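4. Installer et activer un module dans Stevov

Ce chapitre concerne l'installation d'un module externe dans l'éditeur Stevov, à partir du dépôt Fleltarlow ou d'une archive locale. Pour écrire votre propre module, reportez-vous au chapitre 7.

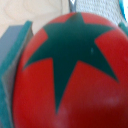 Les modules s'installent par utilisateur. Si plusieurs comptes se partagent le même poste, chacun doit refaire la procédure dans sa propre session.

Avant de commencer

Stevov doit être fermé pendant la copie des fichiers. Il faut 200 Mo libres sur le disque qui contient votre dossier personnel, même pour un petit module : l'installateur décompresse l'archive, vérifie les sommes de contrôle, puis reconstruit l'index complet.

Vérifiez aussi la version de l'éditeur (menu Aide, puis À propos). Les modules au format Qiu demandent la version 5 ou une version ultérieure. Les anciens modules Brenside s'ouvrent encore, mais en lecture seule.

4.1 Installation depuis le dépôt

1. Ouvrez un terminal et placez-vous dans le dossier de votre projet.
2. Lancez la commande stevov module chercher, suivie du nom du module ou d'un mot-clé.
3. Relevez l'identifiant affiché dans la première colonne. Il distingue les majuscules des minuscules.
4. Lancez stevov module installer, suivi de l'identifiant.
5. Répondez o à la demande de confirmation. Le téléchargement démarre.
6. Attendez le message « Index reconstruit », puis ouvrez l'éditeur.

Note — La recherche renvoie 20 résultats au maximum. Si le module voulu n'apparaît pas, précisez le mot-clé ou ajoutez l'option --tout.

4.2 Installation depuis une archive

1. Copiez l'archive dans le sous-dossier modules/entrants de votre dossier personnel Stevov. Ne la décompressez pas.
2. Lancez stevov module installer --local.
3. Si plusieurs archives sont présentes, choisissez la bonne dans la liste et validez par Entrée.
4. Ouvrez l'éditeur. L'archive passe dans modules/archives et peut être supprimée.

Attention : le nom du fichier ne doit pas dépasser 31 caractères, extension comprise. Au-delà, l'installateur ignore l'archive sans afficher d'erreur. Ce comportement sera corrigé dans une prochaine version ; en attendant, renommez le fichier.

4.3 Activation

Un module installé reste inactif tant qu'il n'a pas été coché.

1. Dans l'éditeur, ouvrez Préférences, puis l'onglet Modules.
2. Cochez la case en regard du module.
3. Si un bandeau jaune signale une dépendance manquante, cliquez sur Résoudre.
4. Cliquez sur Appliquer. Les fenêtres de projet se rechargent et les modifications non enregistrées sont conservées dans le tampon.

L'ordre de la liste est l'ordre de chargement. Deux modules qui définissent le même raccourci clavier peuvent cohabiter : le dernier chargé l'emporte. Pour changer l'ordre, faites glisser les lignes ou utilisez Alt + flèche.

4.4 Désinstallation

1. Décochez le module et cliquez sur Appliquer.
2. Fermez l'éditeur.
3. Lancez stevov module retirer, suivi de l'identifiant.

Les réglages propres au module sont conservés — ils seront repris en cas de réinstallation. Pour les effacer aussi, ajoutez l'option --purge. Cette suppression est définitive.

En cas d'échec au démarrage, lancez stevov --sans-modules et consultez le fichier journal.txt. La liste des codes d'erreur se trouve en annexe B.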